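En noviembre, con el viaje ya medio torcido por haberme dejado el adaptador de enchufe en casa, llegué a Ikville a eso de las seis de la tarde. Hirnia, el pueblo de al lado, me lo salté por pura pereza (¡otra vez será!).

Me alojé en la pensión de Dirk Kramer, un señor que te pone sopa sin preguntar. 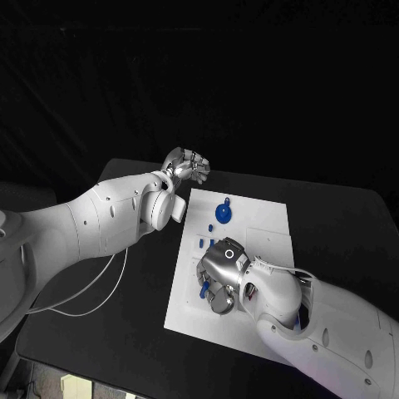

¿Cómo se llega a Ikville sin coche?
Con el autobús que sale de Skundley, que tarda casi 220 minutos y para en todos los pueblos. Llevad bocadillo.

A la mañana siguiente subí a la torre Wuyts, de 1498, con unas escaleras que me dejaron las rodillas temblando. Arriba hacía un viento tremendo y se me voló el mapa, pero ¡qué vistas del río!
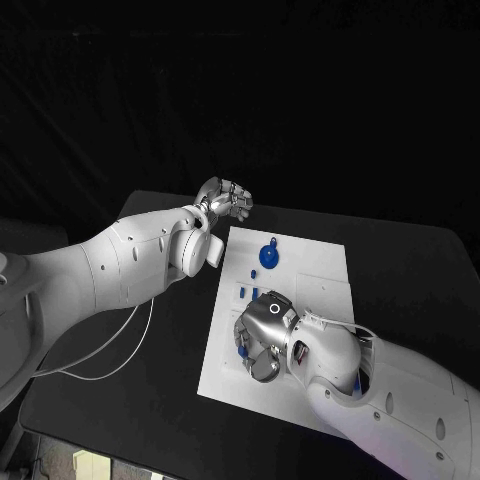
Brazos robóticos blancos sobre una mesa negra, Ikville.

Abajo conocí a Huia Partington, que iba recorriendo la comarca en bici y me recomendó una panadería detrás del mercado. Pedí un bollo de canela, luego otro, y me guardé un tercero para el autobús (no llegó al autobús).
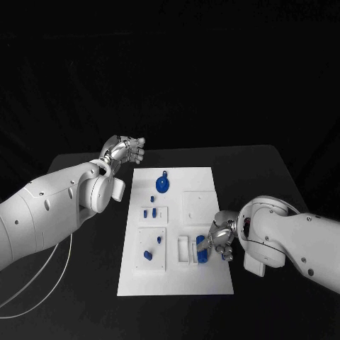

La mesa con el tablero blanco y sus piezas azules y blancas.

El paraguas me lo compré el último día, cuando ya llevaba los calcetines empapados. Dirk me prestó unos suyos de lana y todavía tengo que devolvérselos por correo.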